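Unit 4: Opening and Identifying the Parts of a Desktop Tower
Workshop handout, Letel Course in Computer Maintenance
Lolness site, bench room

Read this before the session. You will need it open beside you while you work, along with the parts sheet and a pencil.

What this unit covers

You will take the side panel off a desktop tower, name the main parts inside, and follow the cables from the power supply to whatever they feed. Nothing is removed from the motherboard in this unit. Taking out memory and cards comes in Unit 5, and the processor is left until Unit 6.

Before you open the case

Shut the computer down from the menu and wait for it to finish. Switch off at the wall, pull out the mains lead, then hold the power button in for 6 seconds. Unplug the monitor, keyboard and network leads as well. Put your wrist strap on and clip it to bare metal on the chassis. Painted metal does not make a good contact.

Lay the tower on its side with the removable panel facing up. Keep the screws in the tray. Case screws and drive screws often have different threads, and forcing the wrong one will strip the hole.

Finding your way round

Start with the motherboard, the largest circuit board in the case. Find the processor socket and then the memory slots, which are long and narrow and sit near it. Expansion cards stand in slots further along the board, and their metal ends line up with the openings at the rear of the chassis.

The power supply is a metal box with a label giving its output. Copy the maximum wattage on to your parts sheet. Many office towers have a 300 watt supply, enough for a small graphics card but not for a large one. Do not open the power supply at any point in this course. It can hold a charge after the mains lead is out.

With the case open, the green motherboard takes up the middle, the small black graphics card is in its slot below the processor socket, and the grey power supply lies across the lower part. The drive cage is on the right, with the coloured power cables coming out below it.

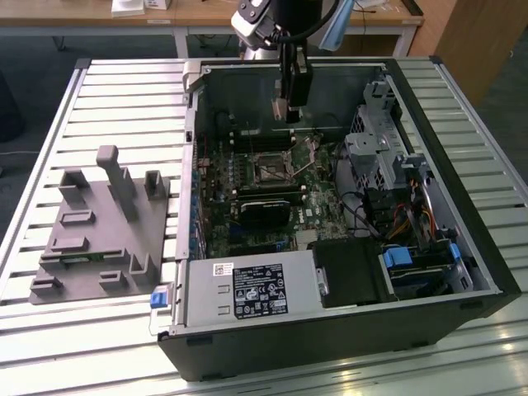 Does it matter which cable you trace first? Tawfik asked this last term and suggested starting at the board end, where the plugs are easier to tell apart. Either end will do. Pick one and keep to it, and mark each cable on the sheet before going on to the next.

Cable colours

On a standard ATX supply the main colours are:
Yellow: +12 volts
Red: +5 volts
Orange: +3.3 volts
Black: ground

Some newer supplies use black for every wire, so check the shape of the plug as well as the colour. Thin wires running to the front of the case usually serve the power button, the lights and the front sockets.

Written work

Draw a plan of your tower from above and label the motherboard, processor socket, memory slots, power supply and drive cage. Add a paragraph of up to 300 words on how the power cables are routed and whether any of them get in the way of the fans. Hand both in at the Jonska desk by the end of the session.

Spare parts sheets are in the drawer under the printer. Refit the side panel before you leave the bench.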